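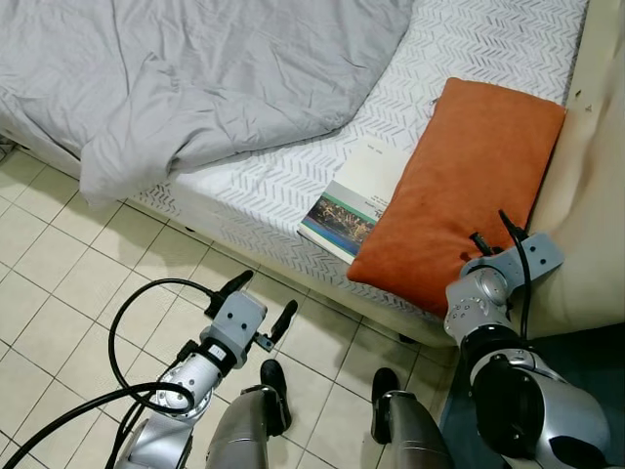
The Orange Pillow

July 20, 2024
By Solène Renaud

Marthe had let the flat in Grurncombe for 2 weeks, and on the last morning she stripped nothing and packed nothing until she had drunk her coffee. The agency's letter said the bed should be left made. It said this twice.

She went in at nine. The grey duvet was shoved over to one side and hanging towards the tiles. Her book was on the sheet, half under the orange pillow, where she had no memory of putting it. She had stopped on page 200 in May and had carried it through three railway stations since then without reading another line.

The book had been her brother's. He had written the price inside the cover in pencil, and under it the name of a man called Vutov, with a telephone number that no longer worked. She had tried it on the first evening from the call box by the harbour.

She pulled the duvet straight first. It was heavier than the one at home, and she had to go round to the far side and come back again before the corners matched. Then she smoothed the sheet with the flat of her hand, following the rows of little grey dashes down to the edge of the mattress.

She lifted the pillow last. One side of the velvet was darker than the other, depending on which way you stroked it, and she stroked it until it was all one colour. Then she stood it against the headboard.

The book she held for a while. Mrs Chevalier downstairs had said there was a shelf in the hall for things people had finished with. Marthe had not finished - but the bus went at ten, and her bag was full.

She took out her walking shoes and put the book in where they had been. The shoes she wore.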